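Tetau Simulation Kit: Notes After One Month of Use
Posted 11/21/23

The purpose of this post is to set down my findings on the Tetau kit, a simulation package sold by Litomell for the planning and rehearsal of table-top handling tasks. I write in a private capacity. The licence was bought at the full price of £1,158, and Litomell has had no part in what follows.

The kit is offered to small workshops and teaching departments that wish to try out a two-armed cell before committing funds to hardware. For the stated price the buyer receives the simulator, a library of 300 household items, two arm models and one year of support. Delivery is by download only. The printed manual is charged separately and runs to 218 pages, of which the chapter on grippers is by far the most useful.

Installation on my own machine was completed in an evening. The setting-up of the table scene took longer, as the menus for placing items are spread over several windows and the names used in them do not always match those in the manual. Users of the older Wako package will find the general arrangement familiar.

My trials were confined to cups and other tableware.
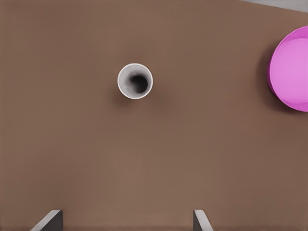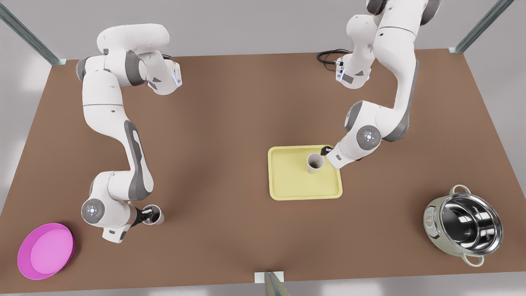
Views from the table-top exercise, with cups as the items to be handled.

On the matter of camera views, the kit is well provided. Any number of views may be kept open, subject to the memory of the computer, and each may be saved with the scene. I would advise new users to settle these before recording any run. Changing a view afterwards obliges one to replay the whole exercise.

Two shortcomings should be noted. Surfaces are plain, and a buyer who needs convincing wood or cloth must obtain it elsewhere. The contact settings are also left at values that I found too stiff for light items, and the relevant page of the manual gives no guidance on altering them. A written enquiry to the support desk received a clear reply within 2 working days.

The competing service from Civham is charged by the month and runs on remote machines. It may suit those without a capable computer. For regular use I consider the Litomell licence the better value, and I intend to renew my support cover when it falls due. A revised item library is promised for December, and I shall add a note to this page once I have installed it.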